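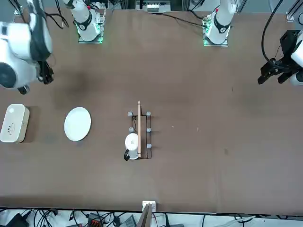

Murali Devadiga wanted to know whether it was even worth running a one-day sale for a shop as small as his, given that the big marketplaces seem to swallow the whole of November. He left that under my last post and I started typing a reply, and the reply got so long that I've turned it into a page of its own. So, Murali, yes, I think it is, and I'll show you how I set mine up.

A bit of background first. I sell notebooks, pens and desk bits through my own little shop, Palby, and I've run a one-day sale every November for a few years. The first one was a mess. I knocked a third off everything, posted once at lunchtime and sold mostly to people who would have bought from me anyway at full price (my mum included). Last year I took 963 orders in the day, and I did it with fewer products on offer. What changed was mostly the preparation.

Step 1: Pick your products

Don't discount the whole shop. Go through your list and choose 16 products at the very most. I look for things I've got plenty of, things that post easily, and one or two that people keep asking about. Before you set a price, write down what each one costs you including the box, the postage and the card fee. I once sold a desk tidy all day long at a loss of 32p a go, and I only found out when I did my books in January!

Step 2: Build the sale page early

Make the page six weeks ahead and leave it up as a plain sign-up page. One heading, one sentence about what's coming, one box for an email address. Use the same web address every year, so that any links you've picked up keep working for you. Mine just ends in /one-day-sale with no year in it.

When the sale is over, switch it back to the sign-up page. Don't delete it. I did that once and had to start again from nothing.

Step 3: Write your emails in one sitting

I write four, and I do them all in an afternoon with the phone in another room:

Email one goes out a week before. Tell people the date and show them a couple of products.
Email two goes the evening before, at 7pm. Full list, full prices, no mystery.
Email three goes at 8am on the day. Keep it very short, with the link near the top.
Email four goes at 6pm, only to people who haven't bought yet.

That last bit matters more than it sounds. Most mailing tools let you leave out anyone who's already ordered — look for something called segments or exclusions — and it saves you pestering the very people who've just been nice to you. I use Dulance for mine and it's a tick box on the sending screen.

Subject lines: say what it is. "Our one-day sale is open" has beaten every clever one I've tried, and I've tried some shockers.

Step 4: Get your social posts queued

Schedule three for the day itself and leave room to post a few live ones. I keep mine in Waaka, but a spreadsheet and an alarm on your phone will do the job. Put the closing time in every single post. People see them late, sometimes the next morning, and then they write to you cross that the code doesn't work.

If you know other small sellers, ask whether they'd like to swap mentions. Rajkumari Lodhi and I have done this twice, her candles in my morning email and my notebooks in hers, and it cost us nothing.

Step 5: Test the checkout

Do this the day before, on your phone, with a real card. Buy something with the discount code. Then try the code in small letters, and with a space after it, as that's how people paste it in. Check the confirmation email too, mine had last year's delivery dates in it for half a morning before a customer kindly told me.

Step 6: On the day

Stay near your inbox. Answer questions quickly, even if it's only to say you're checking. When something sells out, mark it as sold out and leave it on the page, and put a link to the nearest thing you've still got.

Step 7: The week after

Export your orders and split them into new customers and old ones. Send the new ones a friendly hello once their parcel should have landed, with no offer in it at all. I ask what they bought it for, and the replies have given me ideas for two new products so far.

Then jot down your numbers while you can still remember the day: orders, what you spent on ads, what ran out and when. I stick mine in the same folder as the emails, ready for next November.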